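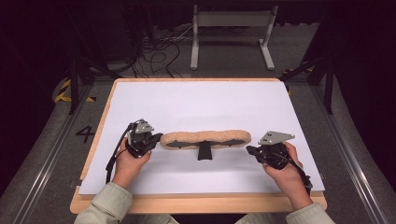 The Poneck Hand-Held Gripper Pair

If you've been following our work for a while, you know we started out selling to shops that wanted a robot on the line by spring and weren't too sure what their own people would be doing come summer. We've had a lot of long conversations since then, many of them over somebody's break room coffee, and the Poneck pair grew out of those talks. You hold one gripper in each hand and do the job the way you'd do it on any other shift, and the movements you make become the starting point for the automated cell. The person who knows the work stays in the middle of it, and we think that shows in how the cell behaves later on.

What you'll be working with

Each gripper fits in one hand and has a black jaw at the front and a gray metal plate on top. A cable runs from the back of each one, so there's no battery to swap halfway through the afternoon (we did try batteries, and people kept leaving them on the charger at home). Most customers set up over a plain white board on an ordinary table. Soft, lumpy, fleecy pieces are a good thing to practice on, and we usually suggest mounting the piece on a small stand so you can come at it from both ends. Give yourself a morning to get used to the feel. Your wrists will want to turn the way they do with bare fingers, and they settle down after a while.

How it goes at Rundville

The soft goods shop at Rundville has been using 2 pairs since January, with 42 people on the floor. Ghazala Sandhu runs the finishing room there, and she was kind enough to write us a long letter, part of which we're sharing with her blessing:

"My worry was that we'd teach the thing and then be shown the door. What happened is that the repeat handling moved over to the cell and my finishers moved up to inspection and repair, which pays better and is easier on the shoulders. We did have to fight for the training hours, and I'd tell anybody to get those in writing before the first box is opened."

We agree with her, and our install agreement now has a page for exactly that. Lionel Huet will go through it with your floor leads as well as your managers — he likes to have both in the room.

In the box

One left gripper and one right gripper
Two cables
Setup booklet, with large print on request
A floor plan sheet for marking your stations

Support and ordering

Setup visits are handled by Farzana Minhas, and she'll stay until everyone who wants a turn has had one. The pair carries a 2-year warranty on jaws and cables. If you're near our Brenden office, you're welcome to come by and try a pair before you decide, and do bring a piece of your own work along. Orders and spare jaws go through Vaughn Szabo at the same office.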